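Sorting before storing: how Stodora sets up a small-parts bench

Aug 19, 2019

The sorting bench at Stodora's Altitz site handles whatever arrives too small and too mixed to go straight to shelving. Most of it is kitchen hardware: tongs, clips, pegs, measuring spoons. The bench lead has run it for 5 years and agreed to explain how it is laid out, on the condition that the article kept to the bench and left the warehouse software alone.

The work surface is wood, made up of long strips. "Steel was louder and it was cold in winter," the bench lead says. "On wood a small item stays where you put it down. We oil the top every July and sand out the worst marks first." An oiled top also gives a matt background, against which dull colours are easier to pick out under the strip lights.

Bins stand along the back of the bench. The bench lead prefers them behind the work, with the front left clear for spreading out. "If the bins are at the sides, you reach across yourself for half the items. At the back, it is the same movement each time, only the angle changes."
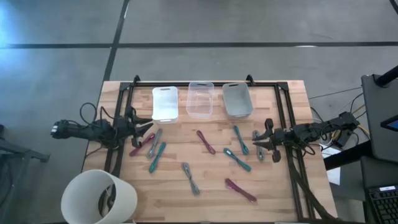

Small tongs in maroon, teal and grey, laid out in front of the three empty bins.

Mixed stock is tipped out and spread before anything is picked up. The aim is a single layer, with no item resting on another. Direction does not matter. "People new to the bench want to line everything up first. That is a second job and we are not paid for it. Spread it, then sort it."

Tongs are a particular nuisance because the arms catch in each other when they are stored in bulk. A carton from Eskildsen holds 200, and the bench lead will not have a whole carton tipped at once. The limit is 30 pieces. Anything over that goes back in the carton until the surface is clear.

On bins, the advice is to buy one shape and vary the finish. White, clear and light grey are all in use. Handle slots are considered essential, as a full bin is pulled out by one end. "I would have all clear if I were starting again. You can see a wrong colour through the wall without lifting anything."

Errors are logged by the piece. The last full count covered 1,655 items and was done by hand after a Kakano order came back with mixed packs. The fault was traced to a bin that had not been emptied between batches. Bins are now turned over and tapped out before each new batch goes down on the bench.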